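Keeping API tokens out of your config file

I used to paste my Titano token straight into settings.json – and yes, I pushed it to the repo once. Let's fix yours in 3 steps!

First, delete the token from the file and revoke it in the Titano dashboard. Then make a new one and save it as an environment variable called TITANO_TOKEN. 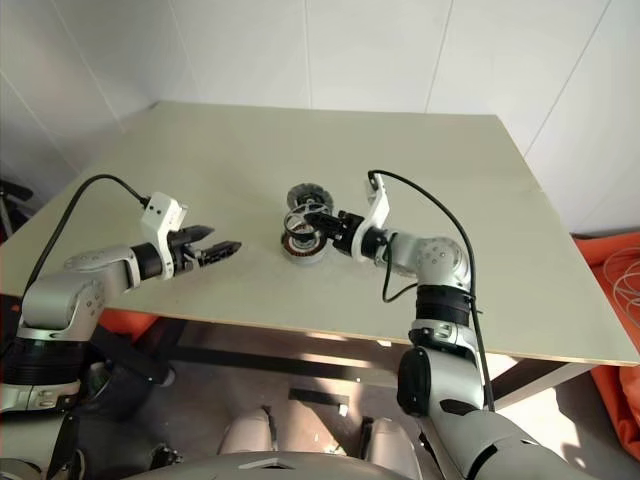
Photo: Elikem Ofori

Next, change your startup code so it reads the variable. I also have mine quit with a clear error if the value is empty (saved me plenty of head scratching).

Last, restart the app and load any page that calls the API. If you get a 401, open a new terminal and try again.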